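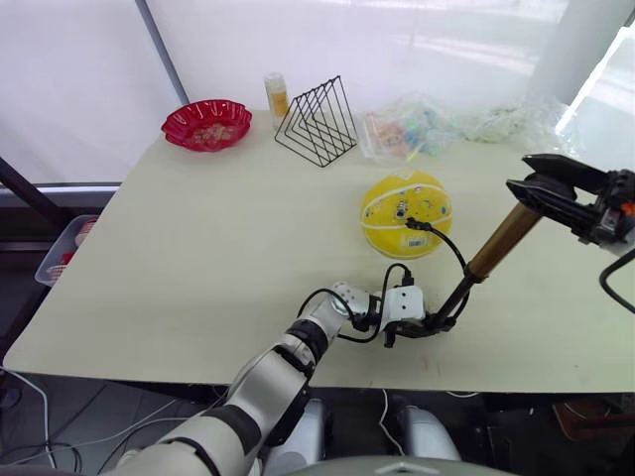
Keeping the air in

25/07/2020

Most homes with children in them have a ball that doesn't bounce. It lives behind a door or under a hedge, and it gets kicked a few times each summer before someone says it needs pumping up. Then the hunt for the pump begins, followed by the longer hunt for the needle.

Zdzisław Szczepańska has been dealing with flat balls for most of his working life. He looks after the equipment store at Solcombe, a sports hall with a small outdoor court, and at the last stocktake there were 300 balls on the shelves. He reckons few of the balls people bring him as punctured have a hole in them.

"They lose air by sitting there," he says. "People put them away in November and get them out when it's warm, and they think something has gone wrong with the ball. I pump it up and hand it back."

A hand pump is a simple thing. There is a tube, a rod that slides in and out of it, and a way for the air to get from one to the ball. Some have the needle screwed straight into the end. Others have a short hose, and Szczepańska prefers these. With a fixed needle every wobble of your arm goes into the valve, and needles bend easily. A hose takes up the movement, so the ball can sit on a table while you work the pump beside it with both hands.

His own pump is an old Albers with a metal barrel. The store also has two plastic Castier pumps, which the junior teams borrow. They do the job, he says, though they take more strokes and the handles come loose. Last year the hall tried an electric one from Cimix. It was quick and very loud, and it now spends most of its time in a drawer.

The part that people get wrong is the needle. It should go in wet. A drop of water will do, or a drop of the glycerine oil sold for the purpose. Push it straight down, slowly, with the valve facing you. If it won't go, take it out and try again. Forcing it at an angle can push the valve inside the ball or tear the rubber, and after that there is not much to be done.

Then pump with long, even strokes and stop often. The right pressure is usually printed near the valve, but the print on an old ball has often worn away. Szczepańska checks basketballs by dropping them from head height - a good one should come back up to somewhere near the waist. Small balls for young children he leaves a little softer, to be kinder on the fingers.

If a ball goes flat again overnight, hold it under water in a washing-up bowl and watch for bubbles. Bubbles at the valve may stop if you work a little oil into it. Bubbles from anywhere else mean a hole, and on a cheap ball it is rarely worth mending.

Storage matters too. Balls left in a car on a hot day swell, and those kept in a freezing shed go soft. Indoors is best, off the floor and away from radiators. Over the winter Szczepańska tops his up every few weeks, a shelf at a time.

He keeps spare needles in a jam jar by the door. A packet costs very little, and he still asks for them back.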